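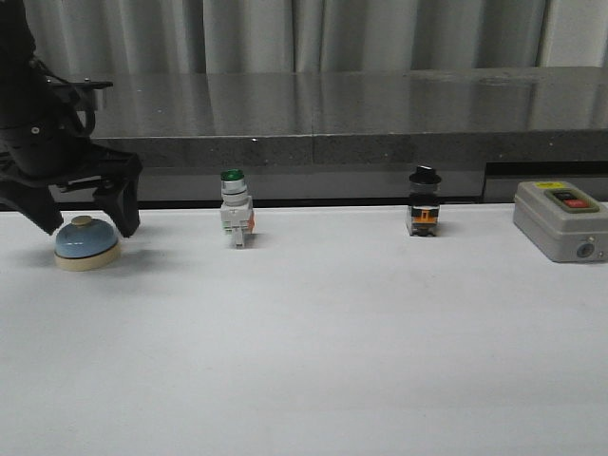

Shamim Sethi wrote in to say that I was too hard on touchscreens last month, that everybody under forty prefers them, and that a person who wants a knob on the stove should go buy an old stove. Fair enough. I did look for an old stove. The one I found cost more than the new one.

My complaint is with the word "prefers." When did anyone get to pick? The library in Cimbridge took out its light switches and put in wall panels. The laundromat on my street swapped coin slides for a glass screen. Neither place asked, and now both are listed as proof that the public loves glass. You can't take away the other choice and then count the people left over as fans.

I have read the Usel survey that keeps getting passed around. It asked 397 people whether they found a screen "modern." Most said yes. I would have said yes too. I would also call a parking fine modern, if the only other box to check was "old-fashioned." Nowhere does it ask whether people could turn the thing down in the dark or work it with gloves on.

Then there is price. We hear that buttons cost too much, that each one needs a hole and a wire and a part that wears out. Maybe so. But the new Hestik range sells for 300 dollars more than the model it replaced, and it has one knob where there used to be six. If money was saved, it stayed at the factory.

I will grant Sethi one thing. A screen can be changed later, and a button is stuck with the job it was given. For a ticket machine that has to handle four languages, that matters. For a fan with three speeds I can't see that it matters at all, and most of the things in my house are closer to the fan.
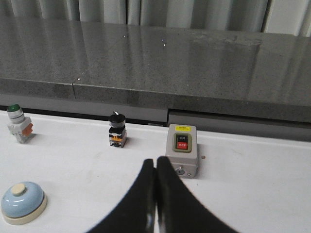

What a button knows

A good push button tells your thumb when it has gone far enough. A rotary switch tells you where it is set before you look at it. Green usually means go, and you don't need to swipe through a menu to find it. People worked these things out over many years, often after somebody got hurt, and I don't believe all of that learning went stale in one product cycle.

The standard answer is that screens can buzz now. My washing machine buzzes. It buzzes when I press Start, and it buzzes the same way when I miss Start and hit the lock. I have stood there in my socks waiting for water more than once.

Be a little suspicious, too, of the "comeback" stories. Every so often a company announces that it has listened and is bringing buttons back. Ciobanu did it with a car radio and got plenty of praise. Look closer and there are two of them, and one opens the screen.
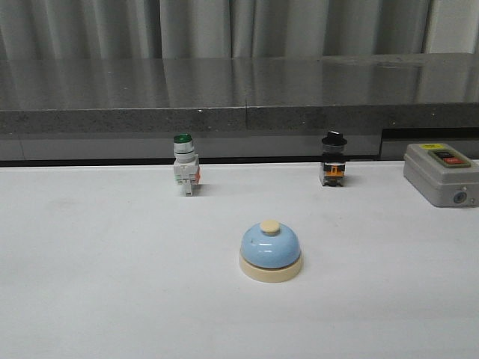
CIMBRIDGE, February – The library has put up a paper sign next to its wall panel explaining how to turn on the reading room lights. It runs to 16 lines. I copied out the first few and gave up at the part about holding two fingers down until the icon fades.

A woman ahead of me read the whole sign, tried it, and went to sit by the window. I suppose she will be counted as a user.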